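SKALBERG COLLEGE NAMES LILIAN MINJA HEAD COACH OF WOMEN'S VOLLEYBALL

SKALBERG, May 27, 2003 – The Skalberg College Department of Athletics has appointed Lilian Minja as head coach of its women's volleyball program. Minja becomes the fourth head coach in the history of the program and will begin her duties before the opening of summer conditioning.

Minja comes to Skalberg from Nyaga College, where she served as head coach for 17 seasons. Her teams there won 269 matches and reached the conference tournament in each of her last six years. Nyaga finished second in the conference this past fall, losing the championship match to Utorard in five sets.

"Skalberg has a strong group of returning players and a gym that is hard to play in as a visitor," Minja said. "I have coached against this program many times and lost here more often than I would like to admit. I look forward to meeting the team and getting to work on our passing, which will be the first order of business in August."

The appointment follows a search that began in March, when the previous head coach left the position to return to full-time teaching. The department received 19 applications and invited three candidates to campus. Each candidate led a practice session and met with players, faculty and athletics staff.

Skalberg finished last season with 11 wins and 15 losses. The team won its first four matches at home but dropped seven of eight on the road in conference play, and missed the conference tournament by one match. Nine letter winners are expected to return, among them both starting middle blockers. The team will need a new setter following graduation. 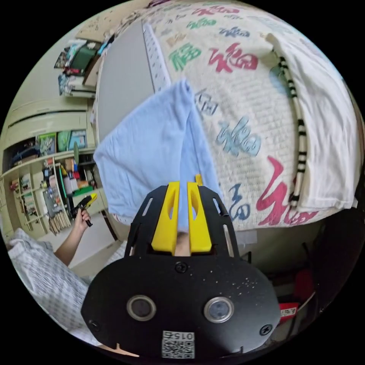
Minja will also direct the department's summer volleyball camps, which are open to players entering grades seven through twelve. The overnight camp will be held in July, with campers housed in Drorketti Hall. The fee for the overnight camp is $220 and covers instruction, meals and lodging. A day camp for younger players will be announced at a later time. Returning campers should note that check-in has moved from the gym lobby to the east entrance of the hall.

As a player, Minja was an outside hitter and a two-year captain at Utorard, where she earned a degree in physical education. She joined the Nyaga staff as an assistant after graduation and was named head coach three years later. She will teach two activity courses at Skalberg in addition to her coaching duties.

The fall schedule is nearly complete. Skalberg will open at home against Utorard and will host Nyaga in the second week of conference play – a match that will bring Minja's former team to campus. Season tickets will go on sale in August at the athletics office. Current season ticket holders may keep their seats by returning the renewal form mailed to them this month.

A public reception for Coach Minja will be held in the gym lobby in June. Details will be posted by the Department of Athletics when they are final.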